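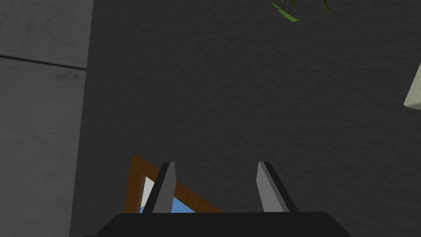 Keeping a small boat's cabin fit to sleep in

Galley and workshop tips for owners of trailerable cabin boats

A cabin on a small boat is a cupboard with opinions about your spine. Ours is on a 44-year-old fibreglass cruiser that lives on a trailer at Enaddale and gets its holidays on the lake at Jilonville, and most of what follows was learned by doing it the other way first.

Mildew

Leave everything open when you put the boat away. Lockers, icebox, the lid over the head, the lot. Prop the cushions on their edges so air can get behind them. If the vinyl has already gone spotty, wipe it with white vinegar and water, half and half, let it sit for ten minutes, then rinse. The cabin will smell like a chip shop until the next day. Never mix vinegar with bleach, however cross you are.

Moisture crystals in a tub do help, but tip the tub out before you tow. I have towed one full. The carpet has never really dried and has its own weather.

The icebox

Freeze water in old juice bottles instead of buying bags of ice. It lasts longer, it doesn't drown the cheese, and you can drink it on the second day. Pack the box the night before with one sacrificial bottle to chill the walls, and swap that for a fresh one in the morning. Meat goes at the bottom, in something with a lid that really shuts.

Cooking in a very small space

Two pots that nest, one good knife in a sheath, one frying pan. Everything else is ballast. Line the pot locker with non-slip shelf matting and put a tea towel between the pots, or you will listen to them all night every time a ski boat goes past.

Cook with the hatch open and leave it open until the stove has cooled. A stove isn't a heater, and a closed cabin is a bad place to test the idea. Fit a carbon monoxide alarm and check the battery when you check the flares.

Varnish

If you have timber trim, wash it with fresh water after every trip and touch up dings while they are still small. Sand lightly with 320 grit, wipe down with a rag and mineral turps, then brush on thin coats. August is a rotten month for it where we are – too cold in the morning, and damp again by the time you've found the brush. Lay oily rags out flat in the open air to dry before they go in the bin, never in a wad.

Squeaky sliding windows

Vacuum the tracks, scrub them with an old toothbrush and soapy water, and check that the drain holes are clear with a bit of weed trimmer line. Dry silicone spray when you're finished. Cooking oil works beautifully for one weekend and then sets like toffee – ask me about the port side.

Weight

We took the boat over the weighbridge at Hattar last season. With the trailer it came to 2,514 kg, much of it tinned soup and spare rope. Empty the lockers completely once a year, and only put back what you can name a use for. The fondue set stayed home this time, over objections.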